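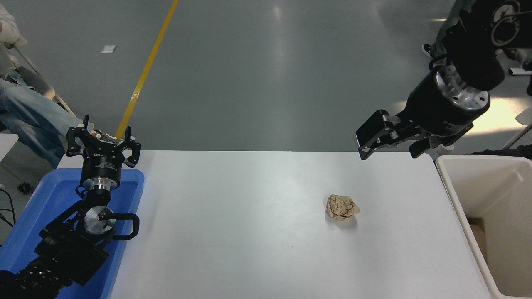
Chapter 7. Loss of Grip and Unplanned Motion in Two-Arm Cells

A fault in a robot cell is seldom first reported as a fault. It is reported as a slow shift, a full reject bin, or an operator who has started reaching in by hand. This chapter deals with faults that begin at the fingertips and end in an arm moving where no one expected it to move. Soft, light items are the usual starting point. A crumpled ball of brown paper on a white table has no fixed width, no flat face and very little weight, and a two-finger parallel gripper closing on such an item may reach its commanded position before it has met any useful resistance. The controller then has to decide whether it is holding something. In the cases studied here, the controller decided wrongly.

7.1 The Gadwood Stoppage

The main case is taken from the Gadwood sorting cell, which was built by Illen and ran two arms over a shared table. Nuwan Howlader was the cell engineer. In July the cell completed a trial of 500 transfers of mixed paper waste from the table to a bin. The log recorded 322 transfers as normal. Of the rest, most were simple missed picks, in which the gripper closed, the width sensor read zero, and the arm returned to its start position as designed.

The remaining events were of a different type. The gripper closed on a fold of paper, the sensor read a small positive width, and the item slipped free during the lift. The width reading then dropped to zero in mid-travel. The program had no branch for this condition. It treated the change as a new missed pick and called the return routine from a point above the bin, where that routine had never been tested. On cycle 229 the return path took the right arm across the center line while the left arm was still extended. The separation monitor tripped and both arms stopped. No one was hurt, and the only damage was a bent finger.

Print this page | E-mail this page

7.2 Sequence of Causes

The report by Yi-an Pyo, dated Mon 5 August, separated the stoppage into a triggering event and two latent conditions. The triggering event was the slip. The first latent condition was the return routine, which assumed a known starting position. The second was the setting of the separation monitor. It had been widened during setup to prevent nuisance trips and was never set back. With the original setting, the arms would have stopped earlier and the finger would not have been bent.

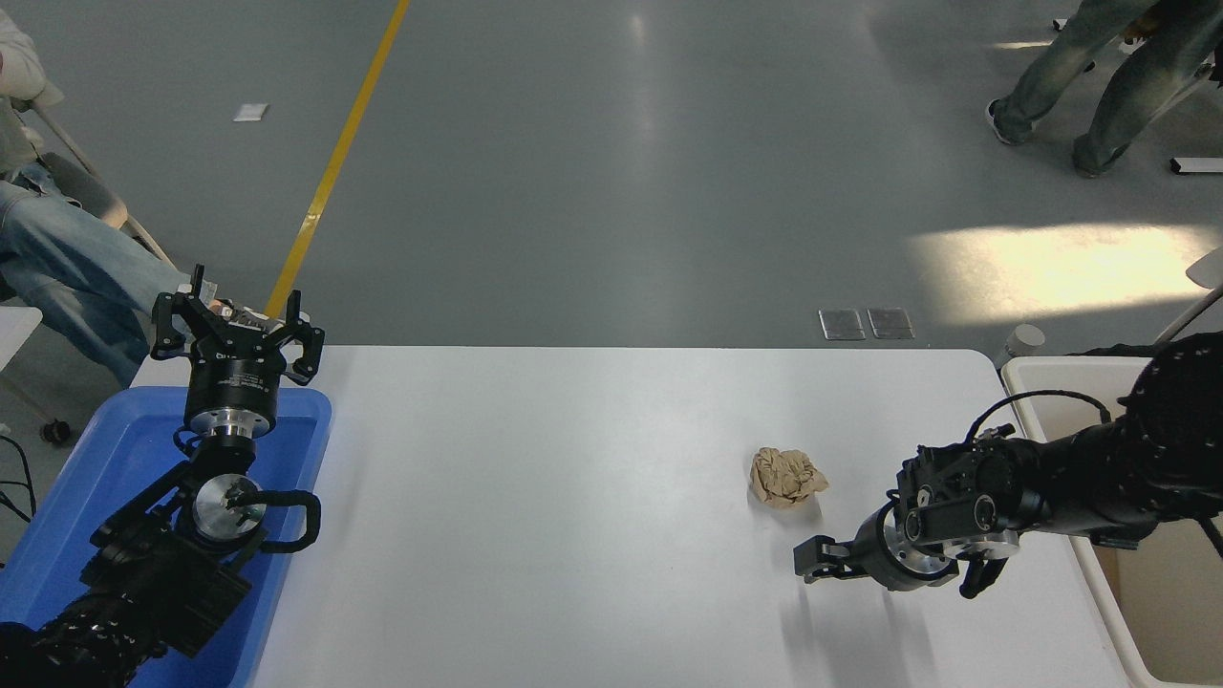 Why not stop the cell every time a grip is lost?

A stop on every lost grip would be safe in the narrow sense, but each restart would require a person to approach the arms. Frequent restarts increase exposure and encourage operators to bypass the restart procedure. A lost grip should lead to a controlled hold, followed by a retreat along a path that has been checked from every point in the transfer.

7.3 Terms Used in This Chapter

Slip: loss of a held item after the grip has been confirmed.
Missed pick: closure of the gripper without a confirmed grip.
Controlled hold: a stop in which the drives remain powered and position is monitored.
Latent condition: a weakness present before the triggering event and not revealed by normal running.

Section 7.4 examines grip confirmation by width, by motor current and by both together. Section 7.5 covers return routines. Readers who have not worked through the Oladwood exercise in Chapter 6 should do so first, as the same coordinate conventions are used.

We use cookies to remember your reading position. Accept | Manage settings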